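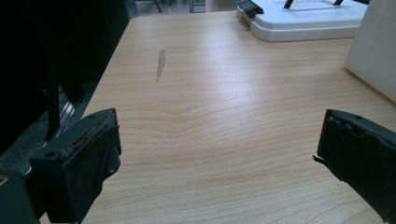 Ayanda Coetzee meinte gleich in der ersten Antwort, ich solle erst mal den Druckspooler neu starten und dann den Treiber komplett rauswerfen, vorher brauche man gar nicht weiterzureden. Na gut, hab ich gemacht. Spooler gestoppt, Warteschlange geleert, Neustart, Treiber für den Onix frisch installiert – und die Testseite kam sofort! Große Freude, fünf Minuten lang. Dann wieder »Drucker offline«.

Also weiter. Der Onix hängt bei mir per WLAN am Bovari-Router, Entfernung ein Zimmer, Signal laut Menü bei 80 Prozent. Seit Mai lief das ohne Murren. Was mir aufgefallen ist: Nach jedem Standby steht im Druckermenü eine andere IP-Adresse (gestern hinten die 5, heute die 200), aber Windows sucht stur weiter unter der alten. Per USB-Kabel druckt er alles, auch die langen PDFs aus Vevcombe.

Nachtrag 10. Dezember: Ilango Kulkarni hat mir geraten, im Router eine feste Adresse zu vergeben und den Anschluss in Windows von WSD auf TCP/IP umzustellen. Die Einstellung habe ich ewig gesucht, sie steckt in den Druckereigenschaften unter »Anschlüsse«. Seitdem drei Standby-Runden, dreimal gedruckt. Nur das Scannen ins Pai-Archiv bricht noch mit Fehler 500 ab, dazu mache ich lieber ein eigenes Ticket auf. Das hier bitte noch bis morgen offen lassen, ich will erst sehen, ob er die Nacht übersteht.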